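Setting up your Podix seed shelf
Part 2: Finding a spot and getting the first trays going

Right, you've got the shelf bolted together (well done, that was the fiddly bit) and now it needs somewhere to live. I've had mine in the back room at Stindcombe for 14 months and moved it twice, so learn from my aching back!
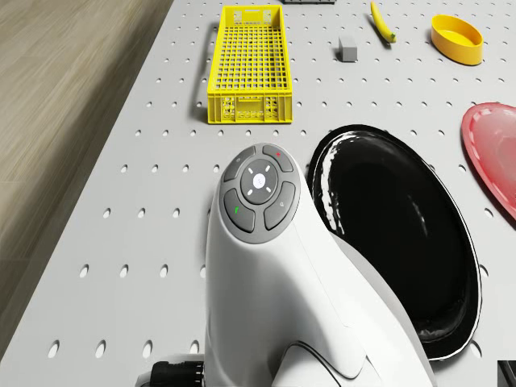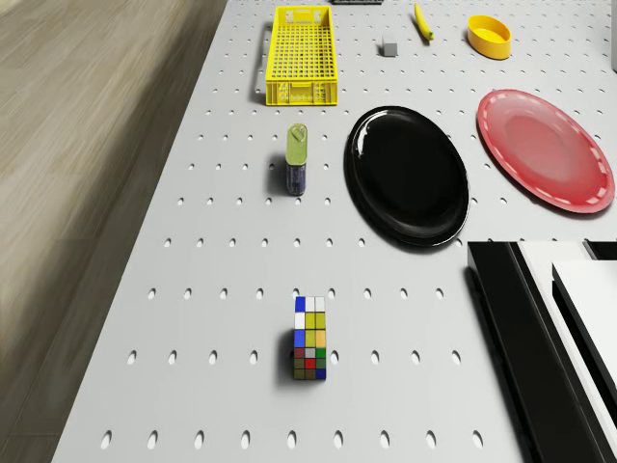
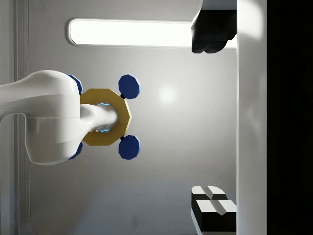 Step 1. Choose the spot
You want a level floor and a socket close by, and please keep it away from radiators. Measure first: allow 400 mm clear above the top shelf or you'll never get the lid off the tall propagator. Mine went under a sloping ceiling the first time. Never again.

Step 2. Level the feet
Turn each foot clockwise to raise it. Put a mug of water on the middle shelf and look at it side on, or use a spirit level if you're better organised than me. Go round all the feet again once the trays are full, as the weight shifts things.

Note: if you bought the older Jaber feet, they turn the other way. I lost a whole evening to that.

Step 3. Hang the lights
Clip the lights in with the cable at the back. Start them about a hand's width above the tray lids and raise them as the seedlings grow. I run mine from breakfast until nine at night.

CAUTION: Unplug the lights before you water. Every time, even if it's only a quick splash.

Step 4. Fill and sow
Damp compost, not soggy. Squeeze a handful and you should get a drop or 2, no more. I use the Prandness fine mix for lettuce and basil, and whatever's in the shed for beans (they really don't mind). Label the trays as you go, in pencil, because pen fades under the lights.

Step 5. Water from below
Pour into the drip tray, wait until the surface darkens, then tip away what's left. If green fuzz turns up on the compost, prop the lids open for a few hours a day and hold off the watering can.

Spare clips are part 1678 in the Podix list. Get a bag of them while you're ordering the drip trays, they do ping off behind the skirting board.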